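# Bowls: One of the Oldest Shapes in the House

The Clarkallow Museum of Everyday Things looks after more than 400 objects from kitchens and tables.
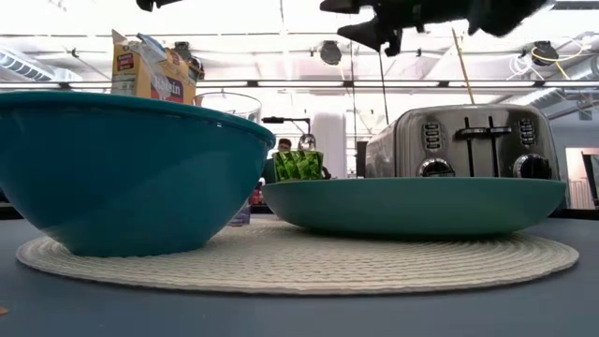
Disden School wrote to ask why bowls are nearly always round. The pupils had looked in every cupboard at home and found only one square one.

The Museum is pleased to reply. A round bowl has no corners, so a spoon can reach all of the food inside. A round shape was also the easiest to make on a potter's wheel, where wet clay spins while the potter's hands pull it upward.

## Deep or shallow?

A **deep bowl** has high sides. It keeps flour and batter from flying out when they are stirred. A **shallow bowl** is low and wide – good for salad, fruit or anything that people share at the table. Breakfast tables often hold both kinds, near the cereal and the toaster.

## Bowls long ago

Roman families ate from bowls of clay, glass and metal. Many of the clay ones were a shiny red. Plastic bowls are much newer. They are light, and they seldom break when dropped.

## Try it at home

1. Find 2 bowls, one deep and one shallow.
2. Pour 200 milliliters of water into each.
3. Measure how high the water stands.

The same water will look quite different. Children up to age 12 may bring their results to the Sorkent Room on any Friday.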